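Teaching Sessions: Frequently Asked Questions

Last updated 28/07/2025

These are the questions we get most often from people who have booked time on the two-arm cells at Leltbridge, or who have been asked to record demonstrations for the Pliston handling project. If your question is about invoices or building access, write to the front desk instead.

Do I need to know how to program?

No. You show the task, and the recording software saves what the arms did. If you can use a spreadsheet and follow a checklist, you can run a session. People who want to train their own models from the recordings will need someone who writes Python, but that happens afterward and somewhere else.

What is the difference between hand guiding and remote control?

In hand guiding, you take hold of the arm and move it through the task yourself. The motors go slack enough for you to push the links around, and the joint positions are logged as you go. In remote control, you sit at the operator desk and move a pair of smaller leader arms. The arms in the cell copy you.

Which one should I pick?

For a single arm doing one simple motion, such as moving a part from a tray to a fixture, hand guiding is quick and needs less practice. For anything that uses both arms at once, use remote control. It is very hard to guide two arms and work two grippers with only two hands, and your own hands end up in the camera view, which spoils the recordings for most uses.

How long does it take to get good at remote control?

Most people can pick up a block within the first half hour. Passing an object from one arm to the other usually takes a full session. We ask new operators to complete 34 clean practice runs before anything they record is kept. Hsiu-ying Kao runs the training and signs off on the practice sheet.

How many demonstrations does a task need?

It depends on how much the starting position changes. The Toteck tray task was recorded with the tray in a fixed spot, and 244 demonstrations were enough. The soft-item handover, where the item can start in any position, is at 617 and still being added to. Plan for more than you think, and book a second block of time early.

Should I move the object to the same place each time?

Only if it will always be in the same place when the robot does the job for real. Otherwise, move it between runs. Small changes are fine. A common mistake is to put it back in the same three or four spots out of habit, so we keep a printed card of random positions at each desk.

What counts as a failed run?

A run has failed if the object is dropped outside the reach of the arms, if either arm hits the rail or a wall, or if you had to reach into the cell. Mark it as failed and keep going. Do not delete it. A run where you fumbled, recovered and finished is still a good run, and some projects ask for those on purpose.

Why are soft objects harder than rigid ones?

They change shape when you grip them, so the second gripper has to meet the object wherever it has ended up. On a handover, bring both grippers in slowly, close the receiving side, wait for a count of one, and then open the giving side.

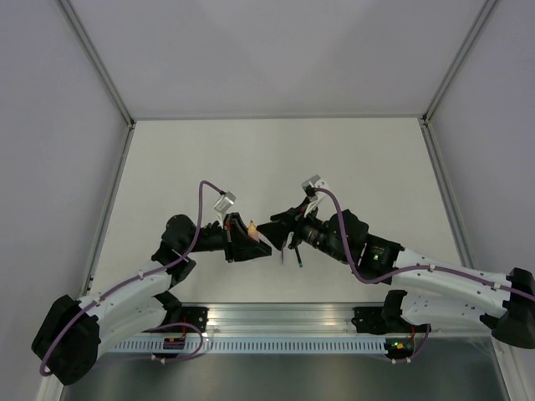 If you open too early, the item tends to fold or slip. If you wait too long and start to pull, it stretches. There is no force feedback on the leader arms, so you have to judge this by eye from the monitor.

Do the cables get in the way?

Sometimes. Each arm needs some slack to reach its full range. Before you start, move both arms slowly through the motion you plan to use and check that nothing catches. If a clip has come loose, tell Nattawut Kaewsai before you record. Please don't tape it.

Can I stop in the middle of a run?

Yes. Press the left pedal to pause. The arms hold their position for up to 2 minutes, and then the run is closed and marked incomplete. The red button on the desk cuts motor power. The arms will drop when you press it, so use it for emergencies only.

Who owns the recordings?

You do, unless your booking is part of a shared project. Files from the Ramanauskas work are shared among all the partners under the agreement signed in January. Your own files stay on our server for 90 days after your last session, and you can download them from the booking page at any time before then.

Can I bring my own objects?

Yes, as long as they are dry, clean and light enough for one arm to lift. Food is allowed if you bring a tray and wipe down the work surface when you finish. Send a short list with your booking request.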